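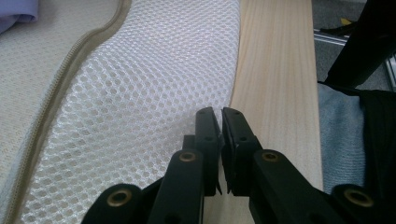 5 May 2026

Continuing on the width estimator. Yesterday's state: fingertip pads detected in the wrist view, gap between them converted to mm through the lookup table. Works on the bench. Falls over on the fabric recordings.

Pulled the 54 worst clips from the Zirkutholm batch and replayed them with the debug overlay. Two separate failures.

**1. False corners on mesh.** White mesh with small hexagonal openings directly behind the left finger. The corner detector spends its whole budget there. Pads are matte black with small round holes, so they should win on contrast, but the non-max suppression radius was set for the old lens and the mesh openings are close to the same pitch as the pad holes. Tracker hops from pad to mesh, width jumps, filter smooths the jump into a slow drift. The drift is worse than the jump would be, as it passes the outlier check.

**2. Near-closed gap.** With the fingers almost touching there is only a thin strip of background between them. Over pale wood it segments fine. Over anything dark it merges and we report zero. Downstream reads zero as "grasped".

Changes tried, in order:

- Static mask for everything above the pads. Helps with 1, costs nothing.
- Suppression radius from 5 px to 9 px. Fewer hops, but loses one pad hole when the finger angles in. Reverted.
- Stopped using the pads as the primary cue. Track the brass eyelets at the linkage pivots and solve width from the linkage geometry. Pads kept as a check only.

The third one is the way to go. The eyelets are dull gold on black plastic and they stay in a small part of the image whatever is behind the fingers. Hue threshold plus ellipse fit, no learning needed. Search windows come from the previous width with a fixed margin.

Replay over the full set, 837 clips:

| Method | Clips with a width jump | Clips with false zero |
|---|---|---|
| pads (old) | 312 | 54 |
| pads + mask | 203 | 54 |
| eyelets | 11 | 2 |

All 11 remaining jumps are exposure changes when the tool swings over something bright. Eyelet hue washes out for a few frames. Locking exposure would fix it but breaks the SLAM side in dark corners, so no. Trying a hold-last-value with a timeout instead.

Geometry note, so I don't rederive it: the pivots at the top of the linkage arms move on an arc, not a line. The linear fit is good in mid range and bad at both ends. Use the table in `linkage_lut.csv`, 600 entries, cubic between them. Left and right sides are solved separately and then averaged. If they disagree by more than 1.5 mm, set the flag and do not publish.

SLAM: separate problem on the same clips. Mesh gives plenty of features but they all look alike, and soft goods move when pushed. Shahla Akbari suggests down-weighting any feature within a set radius of the fingertips while the width is changing. Cheap to try now that the width is trustworthy. She has the branch (`flosteck-weights`).

Open:

- [ ] timeout value for hold-last, start at 80 ms
- [ ] rerun the two false zeros by hand, check whether the label is wrong
- [ ] Bostodach loader still drops the last frame of each clip
- [ ] move the hue limits out of the source and into the per-tool config
- [ ] ask Shahla whether her replay uses the masked or the raw stream

Pushed as `eyelet-width`, not merged.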